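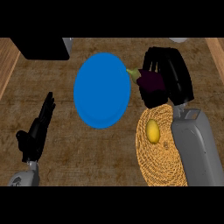
Every March my gas utility sends me a letter to say that the price of natural gas has gone down and my bill will be going up. I keep these letters in a folder. They are very well written.

The utility is Solton Gas, and in fairness to Solton, it does not make a dime on the gas itself. It buys the stuff and passes the cost along. What it makes money on is pipe, and the pipe arrives on my bill as the fixed delivery charge, which I owe whether I heat the house to 72 or sit in the dark wearing a hat. Two years ago that charge was $25 a month. It is now $28, and the letter describes the change as "modest." I have no quarrel with the adjective. Three dollars is a sandwich, or used to be.

My quarrel is with where the money goes. A regulated utility earns a return on what it builds. Fix an old line and you have an expense. Dig it up and put in a new one and you have an asset, on which customers will pay a handsome percentage for decades. You don't need a degree in finance to guess which of these the engineers end up recommending.

So we have the Homari lateral, 128 miles of new pipe running out to a storage field at Prallari that was supposed to protect us from winter price spikes. It is a fine idea. When gas is cheap in summer you fill the field, and when it's dear in January you empty it. I'd feel better about it if the lateral hadn't been sized for a fertilizer plant that was going to anchor the whole project and then quietly went to another state. The plant left. The diameter of the pipe stayed the same, and so did the bill for it.

Shiferaw Energy, the marketer that rents most of the space at Prallari, has done nicely. It buys low, stores, sells high, and pays a rate set back when everyone assumed the fertilizer people would be splitting the tab. I don't blame Shiferaw. If somebody built me an oversized garage and charged the neighbors for it, I'd park there too.

What I would like is dull. Let the state commission put the risk of an empty pipe on the shareholders who get paid for taking risk. Let the storage rates be reset when the customers change. And let utilities earn something for fixing a leak, so that a crew with a wrench is worth as much to them as a crew with a backhoe.

The commission takes written comments until the end of the month. Mine is in. I attached the folder.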